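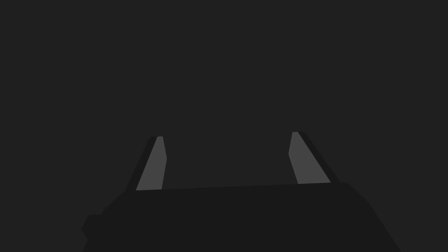 Landlord wants to keep part of my deposit for "repainting" after 3 years. Is that normal?

Posted by Elikem Aidoo
January 16, 2019

I moved out of a one-bedroom apartment in December. I lived there for three years and paid a $900 deposit at the start. Last week I got a check for $545 and a letter saying the other $355 was kept for repainting the living room and hallway.

The walls had some small nail holes from pictures and a gray smudge by the light switch where people put their hands. There was also one longer scrape in the hallway from when I moved my couch in. I filled the nail holes with spackle before I left but I didn't paint over them, so you could see white dots if you looked. The rest was just old paint. It wasn't new when I got there either.

The building is managed by Haberkorn. The letter is one page and says "repaint living/hall, labor and materials" with the total. No receipt. I did the walkthrough when I moved in and have my copy of the checklist, which says "walls fair, some marks." There was no walkthrough when I moved out. I left the keys in the office box like they told me to.

I don't want to go to court over this if I'm in the wrong. Can they charge me the whole cost of painting? Has anyone gotten money back after the check was already sent? I haven't cashed it yet.

Posted by Marijke Dierckx

It depends on your state, so look up the security deposit law there first. Most states have a page on it, usually through the attorney general or the housing department. What I'm writing is general.

In most places a landlord can charge for damage but can't charge for normal wear and tear. Small nail holes and smudges by a switch are usually treated as wear. The scrape from the couch could count as damage. So they may have a fair claim to something, but the cost of fixing one scrape is a lot less than two rooms.

The other point is the age of the paint. Many courts and housing offices figure that interior paint in a rental lasts a few years. If the paint was already marked up when you moved in, and you were there three years, it was probably near the end of its life. A landlord who was going to have to repaint anyway often can't bill the last tenant for all of it.

I would do this:

Write a short letter to Haberkorn. Say you dispute the $355 and why. Mention the checklist and quote the words "walls fair, some marks." Ask for an itemized statement with receipts and ask when the apartment was last painted before you moved in. Give them a date to answer by, two weeks is fine. Send it certified mail and keep a copy.

About the check: in some states cashing a check marked "payment in full" can cause trouble if you want to dispute the rest. Look at the check and the letter for wording like that. If there isn't any, cashing it is usually OK, but ask a tenant hotline before you do. Legal aid offices will often answer that over the phone.

If they don't respond, small claims is meant for this size of claim. You fill out a form and pay a filing fee. Some states also let you ask for extra money if the landlord kept the deposit in bad faith.

Also check the deadline. Landlords have a set number of days to send the statement after you leave, and it's different from state to state. If they missed it they may have lost the right to keep any of it.

Posted by Dörte Oltmanns

They all do this. I lost around $300 the same way and didn't bother. Take pictures next time.

Posted by Sabine Heitmann

I used to work in the office for a different management company, Promance. When a former tenant wrote in with a copy of the move-in checklist we nearly always sent at least part of it back. The manager didn't want to spend a morning in court over a paint bill. Keep the letter polite and stick to the dates and amounts. Don't call, because then there's no record of what was said.

I agree with Marijke except I would offer to pay for the scrape. Put a number on it, something like $50, and ask for the rest.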